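Teaching two hands to cope with a kitchen

I'd been promised a robot, so I was a bit thrown when Đức Lục opened his workshop door at Dernance and there was only a laptop, a kettle and a bench covered in cable ties. "The robot's in there," he said, pointing at the laptop. "The real one's in bits in that crate!"

He shares the place with a handful of other builders and he's been at this one since November. It's called Irkau, and the plan is a pair of hands for his own kitchen at home. For now he builds it in simulation in the evenings and cuts metal when he's happy with what he sees.

So why start with the software? "I broke a finger joint on the first version. Its finger, not mine." He poured the tea (very strong, be warned). "In the simulator I can do 1000 tries overnight and all I've lost is some electricity."

I asked how many of those go well and he pulled a face. "Ask me after 2000." He keeps a notebook of every silly failure, and we'd reached number 101 before I begged for mercy.

The kitchen itself is a simple one, with a microwave, a potato, a pot plant and a little green and white carton. The plant, I said, seemed a generous touch. "You've got to have things in the way," he told me. "My counter at home is never clear, is yours?" It isn't.

He's fondest of the open microwave door. "It sticks right out across the worktop, so the hands have to work either side of it. I've spent weeks on that door, honest to God."

Both of these come from the same set-up, with two black hands in the first and just one in the second.

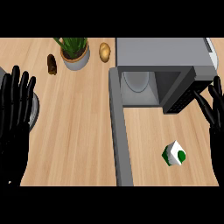
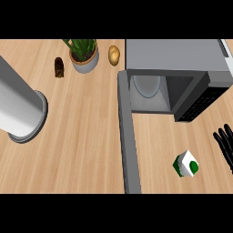 What comes next

Fingertips, mostly. Đức wants softer ones, and he's been trying out a rubbery mix he calls Ceso, which he stirs up in old yoghurt pots. "It smells awful," he said cheerfully, and passed me one to sniff.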